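Sketch first, errands later

27/07/2018

Quick one, kettle's on. I've been drawing in the street for a few years now, mostly in Farnow, mostly badly, and I've come round to an opinion that annoys people at the sketching group. Stop taking the photo. Leave the phone in your bag. Draw the thing or don't draw it.

The usual advice is the other way round. Take a snap, go home, draw it in comfort with a cup of tea and good light. Sensible. I did it all one winter and filled a whole Citeo pad (261 pages, thick as a loaf) and there's hardly a drawing in it I'd show anyone. All correct. Windows the right number, roofs the right slope. Dead as doornails.

Then in March I sat on the steps at Vuvley harbour with a biro and the back of an envelope, hands frozen, and drew a woman untangling a dog lead from a bench. Took maybe four minutes. She has no feet. The dog looks like a bolster. Best thing I did all year.

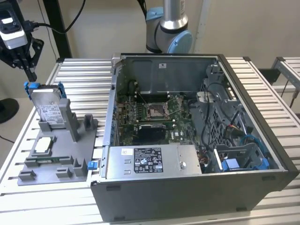
So is a drawing from a photo always worse than one done on the spot?
It depends what you want it for. If you need the church tower to be the right height for a card or a comission, use the photo and don't feel bad. If you want to remember being there, the shaky one wins every time.

What a photo does is decide for you. Everything in it is equally sharp, equally important, the bin and the bishop. On the spot you haven't got time for the bin. You put down what you noticed, and the bit you noticed is the bit worth having. Cold hands help. Rain helps, a little. Someone waiting for you in a cafe helps enormously.

People say they're too shy. I was too. Dreadful at it. First time out I hid behind a bus shelter and drew a wall. But passers-by mostly don't care, and the ones who do are lovely, or they're seven and want to tell you the horse is wrong. (The horse was wrong.)
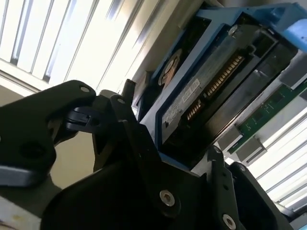 Hard drive in its blue caddy, on the slant.

The other thing they say is kit. Oh, the kit. There's a Tran folding easel going round our group that cost someone 300 pounds, and very nice it is, and it has been up the hill to the viewpoint precisely once. I've got a tin of 18 colours and I use five. Brown, a blue, another blue, the ochre, and a red I put on people's coats weather or not they were wearing red.

I'm not against nice things. I'd like a decent stool. But every extra thing in the bag is another reason to stay in, and staying in is how I lost that winter.

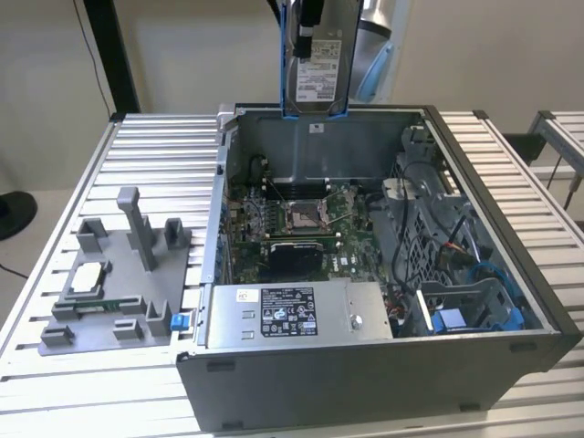

Inside an open Dell tower, side panel off.

Now the counter argument, to be fair. A friend in the group draws only from photos, old ones, her gran's album, and they're wonderful. Full of feeling. I've no good answer to that. Perhaps she was there, in a way, or she's been looking at them for so long that she's done the noticing already. Around 400 of them in that album and she draws the same six. Maybe that's the point, maybe it isn't. Need to think about it.
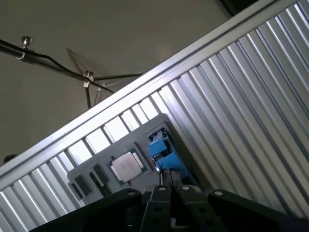

Lines, then, as I promised I'd say something about lines. Drawing outside teaches you to commit to them, mainly by not giving you time to rub out. A slack cable is the thing I'd give any beginner, like the black one sagging along that plain wall, held up by a little clamp with a thumbscrew. One stroke, left to right, don't lift the pen. Do it slowly and it wobbles. Do it too fast and it goes straight, and a straight cable looks like a crack in the plaster. Washing lines are good for this as well, and bunting, though bunting has all those triangles and you'll get bored.

Anyway. Going down to Farnow market after lunch if it stays dry, envelope in pocket. Errands can wait till I've got something down. If you see me by the fish van, come and say hello, but stand on the left, you'll be in my light otherwise.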